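Line drying and the moisture left in cotton
July 18, 2019

I moved to Munthorpe in February and the apartment came without a dryer. The building has a drying room on the lower level with two lines, a floor drain and a vent that opens onto the parking lot. I have used it for every load since, and I started weighing things because I wanted to know when a load was done.

Touch is a poor test. Cotton at room temperature feels dry well before it stops losing water, and cool cotton feels damp when it is not. The skin on your fingers responds mostly to heat flow. A towel left in a cold room will read as wet to the hand even if it has been hanging for two days. So I bought a kitchen scale that reads to one gram and picked a bath towel as the reference.

The towel weighs 747 grams at what I call room dry. I get that number by leaving it on the line until two readings taken an hour apart agree. It is not the true dry weight of the fiber, since cotton holds some water from the air at all times. For household purposes that water does not matter. It will be there again tomorrow whatever you do.

Spin speed matters more than anything that happens on the line. The washer here is an old Lernmont with a selector that goes up only in large steps. Every gram thrown out in the drum is a gram that does not have to evaporate, and evaporation is slow. Switching to the fastest spin shortened my drying time more than the fan did, and the fan had cost me money. 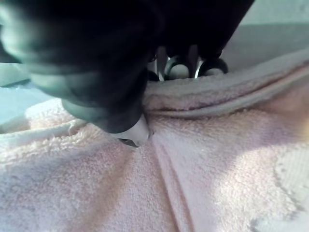 Does a folded towel dry more slowly than one hung flat?
A towel folded over the line dries more slowly, because the two inner faces trade moisture with each other and very little air gets between them. Pegging it by one edge exposes both sides. If the line is too short for that, fold it off center so the layers overlap less, and turn it once partway through.

The second variable is humidity. I keep a cheap hygrometer on the shelf by the door. With the vent open and the room at 61 percent, a fast-spun load hung in the evening is room dry by morning. When it rains for a few days the reading climbs and the same load needs the next afternoon as well. Heating the room without opening the vent helps at first and then stalls, as the water has nowhere to go.

Ye-seo Chae, who has the unit across the hall, asked whether fabric softener changes any of this. I ran three loads with and three without and could not separate the results from the weather. What I did notice is that softened towels take up water less readily the first time you use them. I have stopped buying it.

Seams and hems are the last parts to dry. On the reference towel the hem is three layers thick, and it stays damp after the field of the towel has leveled off. Waistbands and pocket corners behave the same way. If a drawer smells musty, check those first. Hanging pants by the cuffs puts the waistband at the bottom where water collects, so I hang them by the waist with the pockets pulled out.

I still need to repeat the measurements in winter, with the heating on and the vent half shut. The log is a plain spreadsheet, and the column for line position is empty until May because I did not think to record it.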